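Equipment planning for small robot workcells

Equipment planning for a small robot workcell is the process of deciding what to buy, in what order and at what cost, before one or more robot arms are put to work on a bench or table. The term is used mostly in teaching workshops, research rooms and light manufacturing, where the arms are small enough to share a tabletop with ordinary tools and materials.

Scope

A plan normally covers the arms and their controllers, grippers, mounting hardware, cabling, cameras, the table itself and the goods used up in daily work. Software licences and staff training may be listed separately. Room costs such as wiring and lighting are often left out, although they can delay a project as much as a late delivery.

Budgeting

Costs are usually split into capital items, bought once, and running items, bought again and again. Arms and controllers fall into the first group. Paper, paint, adhesive, replacement gripper pads and cables fall into the second. Buyers new to the field tend to spend most of their effort on the first group and to underestimate the second.

The Kenutton workshop, which plans for two arms to each table, uses a purchasing sheet drawn up by Nilmini Akanda. It sets aside 20 per cent of the equipment budget for fittings and spares — brackets, fasteners, cable guides and fingers for the grippers. Consumables are ordered by the pack of 200 and charged to the project that uses them.

Single and paired arms

A second arm adds the price of the arm, another set of cables and a share of the table. It also adds setting-up time, as the two working areas have to be checked for collisions. Valentin Aigner's planning notes for the Zamside training centre advise buying one arm first where the tasks are not yet settled, but ordering a table wide enough for two.

Grippers

Parallel grippers, with two fingers that close towards each other, are a common first purchase. They hold many kinds of handle and block without a change of fitting. Thin or tapered objects may need shaped fingers, and these should be priced at the start.

Task materials

The objects to be handled need their own line in the budget. Work that copies a hand skill, such as painting or calligraphy, generally uses shop-bought materials, so the cost of each trial is low. Felt mats, brushes and paper are replaced as they wear or stain. A stand or rack takes up table space that must be allowed for when the arms are positioned. 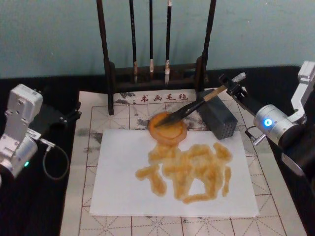

Brush work with a parallel gripper on a gridded felt mat.

Layout and delivery

Most planners draw the table at full size on the floor or on card before ordering. The drawing shows the arm bases, the reach of each arm, the run of the cables and the place of every fixed item. Slack must be left in cables that move with a joint.

Delivery dates are recorded for each item, with the mounting plates due before the arms. At Kenutton, orders are reviewed every Thursday and the yearly budget is closed in July.

Review

Plans are commonly revised after the first period of use. Typical changes include extra spares, a different finger shape and a larger allowance for materials.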